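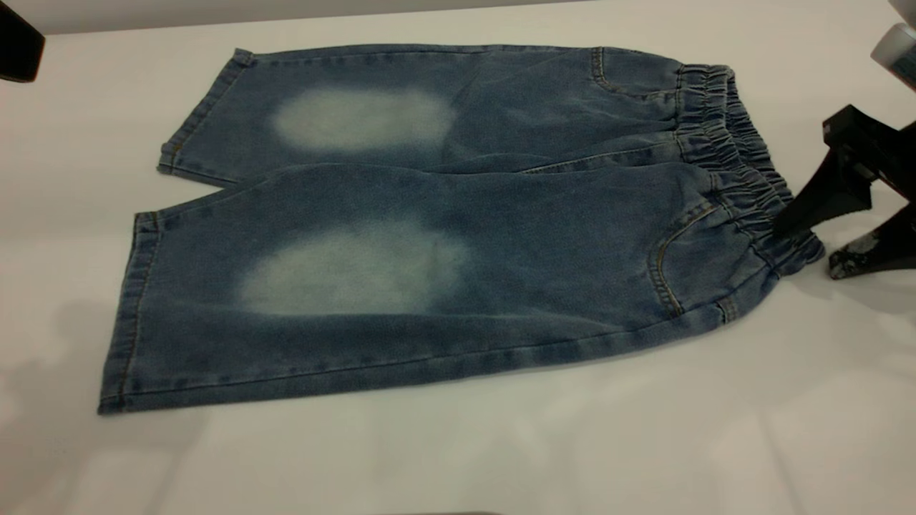 Re the folding for Saturday – yes please do all the denim the same way, one leg over the other, then in half, waistband end out so people can find the size without pulling the whole pile over. The cropped pair with the pale patches on the knees can go in with the elastic waists, not with the zip ones. I know they look worn but the fading is meant to be like that, so dont put them in the rag bag. Same price as the rest. Adult trousers on the long table by the door, childrens on the two small ones, and leave me room for the bags.

Can someone bring more size stickers? We're down to one sheet. I'll be at the Folley hall from 8.30, key permitting.

Ghizlane

Shaimaa Fawzy wrote:
> Hi all, have sorted 60 pairs so far and there's another sack to go
> from the Eltulberg lot. Two questions. Are we folding or hanging
> jeans this time? Hangers are a pain and we never have enough. And
> what about anything faded or bleached looking, does it go out or
> do we rag it? Got a few I'm not sure of.
> Shaimaa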